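Ticket 572
Queue: Training flat / robot operations
Opened by: Csaba Fülöp, shift lead, Lulleo site
Assigned to: Bjartur Vídalín, integration
Priority: 3
Status: Closed
Opened: January 2020

Summary: Basket pickup times out before the hand closes. Operators are being pulled off other work to reset it.

Reported by Csaba Fülöp

The basket task in the bedroom setup stops at the approach step. The arm comes out over the handle, stays there, and the task ends with "grasp wait exceeded." It doesn't drop anything and doesn't hit anything. The operator has to acknowledge the stop, bring the arm back and start over.

I wouldn't normally file this above a 4, but the new rota has one operator covering two rooms. The plan assumed the robot would run the basket task unattended between checks. With the stops, the operator never gets to the second room, and the people in there do the carrying by hand as they did in September. They were told that part of the job was going away. I'd like to be able to tell them something.

Already tried: restarted the task, restarted the Plesto controller, swapped in the other operator login. Same result each time.

Bjartur Vídalín

Which approach preset is loaded? And please send me a view of the arm at the handle with the cabinet in it. I need to see the height.

Csaba Fülöp

Preset is "basket, low table." Attached.

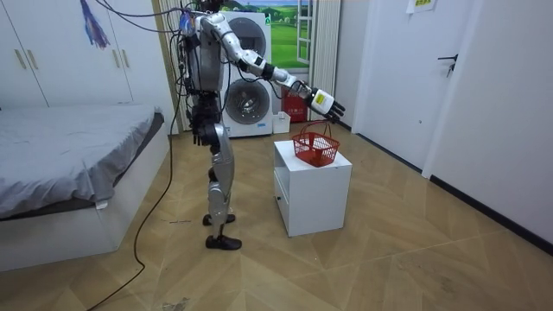 Right hand at the basket handle, basket on the white cabinet.

Bjartur Vídalín

Thanks. The low table preset was made for the Fogh side table, before the cabinet came in. The hand is supposed to come down until the palm is close to the handle and then close. If the height in the preset is wrong, the hand waits for a contact that it won't get, and the timer runs out. The log agrees: 11 stops on record, all at the same step, none during the lift.

Two things to do, in this order.

1. Measure the cabinet top from the floor and enter it under Surface, Height. Don't edit the table preset. Save it under a new name so the other room keeps its own.
2. Run the approach only, with the lift disabled, and watch where the palm ends up relative to the handle.

Keep the cable on the floor behind the robot while you do this. Nobody should be standing on it or stepping over it during a run.

Csaba Fülöp

New preset saved as "basket, cabinet." Approach only: hand comes down and closes on the handle. Ran it again with the lift enabled and it picked up. Third run stopped again, same message.

Bjartur Vídalín

Was the handle in the same position on the third run?

Csaba Fülöp

No. The operator had put the basket back turned a little. We turned it straight and it picked up.

Bjartur Vídalín

Then that is the rest of it. The preset takes the handle angle as fixed. Urnurton has a version that looks for the handle first, but it isn't released for this site and I can't give you a date. Until then the basket has to go back the same way each time. Tape two corners on the cabinet top and have the operator set the basket to the tape.

Csaba Fülöp

Tape is down. Full shift run with no stops. The operator got to the second room on schedule.

One comment from the floor, which I said I would pass on. The operators don't mind setting the basket to the tape, but it isn't on their task sheet, and the sheet is what their hours are worked out from. Placing the basket, checking the cable and acknowledging stops are all work, and at present none of it is written down. I've asked for the sheet to be changed and would like the ticket to mention it.

Bjartur Vídalín

Noted here and copied to planning. I've added the basket placement to the setup page for this room, with the preset name. Please open a new ticket if you get the same message with the basket on the tape.

Resolution: Wrong surface height in preset; handle angle not consistent. New preset saved, tape marks added, setup page updated. Task sheet change is with planning under ticket 2 of their queue.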